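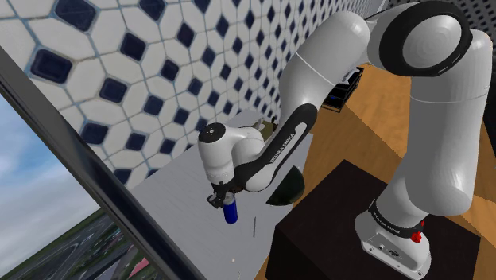
*By Katherine Sotelo - 30/08/2021*

# How to check a "sleeps 12" listing before you pay the deposit

Every big holiday house claims to sleep more people than you'd want to put in it. I book for a family group each December and I no longer believe the headline number. Do this first.

**1. Ask for a bed list, room by room.** You want the type of bed and its width. "Flexible sleeping" usually means a sofa bed in the room where everyone else is watching telly. Clurkadden, a farmhouse we nearly took, counted 2 window seats as singles.

**2. Take off the sofa beds.** Count what's left. If your group still fits, carry on. If it doesn't, the house is too small, whatever the owner says about them being "very comfy".

**3. Match bathrooms to bedrooms.** Ask which rooms share, and whether you have to walk through someone's bedroom to get there. A "family shower room" can be a cubicle under the stairs.

**4. Work out the price per real bed.** Toltesel Barn wanted 2,000 pounds for the week. Fine for twelve, they said. I made it eight proper beds, so £250 each, and dearer than the place we'd turned down as too posh.

**5. Find the extras.** Linen, logs, dog, cleaning. One quote from Tolumard Lodge grew by £508 between the first email and the booking form - all of it in the small print, none of it on the website.

**6. Ring up.** Emails get you the brochure again. My friend Amparo Ñahui asks for the length of the bunks, and if they have to go and measure, she takes that as a good sign. I'm less sure, but I do ask.

Get the bed list in writing before any money moves. If they won't send one after 3 requests, I'd look elsewhere. Deposits are slow to come back, if they come back at all.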